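Police appeal after lorry driver attacked in lay-by near Satley

Friday, June 5, 2020

Detectives are appealing for witnesses after a lorry driver was attacked and robbed while he slept in a lay-by outside Satley.

Officers were called to the Numollow road shortly before 2am on Wednesday by a passing motorist, who had stopped after seeing a man sitting on the verge with blood on his face. The man, who is in his fifties, was taken to hospital with a broken cheekbone and cuts to his hands. His injuries are not thought to be life-threatening and he has since been allowed home.

He told officers he had parked for the night at 10.30pm and was woken by someone pulling at the curtain on the rear doors of his trailer. When he climbed down from the cab he was struck from behind, then hit several more times as he lay on the ground. He believes there were three men, all wearing dark clothing with their faces covered.

The group took 13 boxed power tools from the back of the trailer, along with the driver's phone and wallet. Police put the value of the stolen goods at nearly £3000.

A white van was seen leaving the lay-by at speed in the direction of Turnska. It is described as an older long-wheelbase model with a dent in one of the rear doors — the left, according to one account — and no working light above the number plate. A van matching that description passed a petrol station on the edge of Turnska a few minutes later. Officers have recovered CCTV from the forecourt and are working to identify the vehicle.

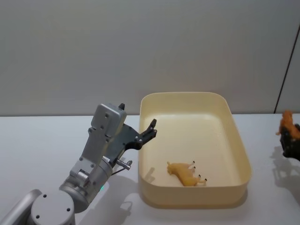

The lay-by is a regular overnight stop for drivers making deliveries to the Nassar industrial estate, where the gates do not open until 6am. It has room for five lorries but has no lighting and no cameras. One other lorry was parked there at the time. Its driver was asleep and told police he heard nothing until the ambulance arrived.

It is the second robbery at the spot in a month. In May, a driver had diesel siphoned from his tank and was threatened with a metal bar when he challenged two men. Detectives said they were keeping an open mind on whether the two incidents were linked. Nobody has been arrested over either.

A police spokesman said: "This was a nasty attack on a man who was simply resting before his next delivery. He was outnumbered and had no chance to defend himself. We would like to speak to anyone who drove between Satley and Turnska between midnight and 2am, and especially anyone with a dashcam. Please check your footage even if you don't remember seeing anything."

Officers would also like to hear from anyone who has been offered power tools for sale, either in person or online, since Wednesday morning. The tools were new and still in sealed packaging, and the serial numbers have been passed to second-hand dealers in the area.

Extra patrols have been put on along the Numollow road and will continue through the weekend. Drivers who need to park overnight are being told to use the lorry park on the Nassar estate, which has agreed to leave its side entrance open after hours for the time being. It has 115 spaces and is staffed through the night. The usual overnight charge will still apply.

A drivers' group in the district said it had asked for lights at the lay-by last year and was told there was no money in the budget. It said many of its members had kept working long hours through the lockdown and were finding fewer places open where they could stop, wash and get something hot to eat.

"People are parking wherever they can find a gap," the group said in a statement. "The estate lorry park is fine if you get there early, but it was full two nights last week and there's nowhere else for miles."

The council said it was aware of the concerns and would look again at lighting when highways work for the autumn is agreed. It added that the verge beside the lay-by would be cut back next week, to make parked vehicles easier to see from the road. A stretch of 100 metres will be closed on the Satley side while the work is carried out, with temporary traffic lights in place from 9am to 4pm.

Anyone with information can call police on 101 and ask for the Satley robbery team. Reports can also be made anonymously to Crimestoppers on 0800 555 111.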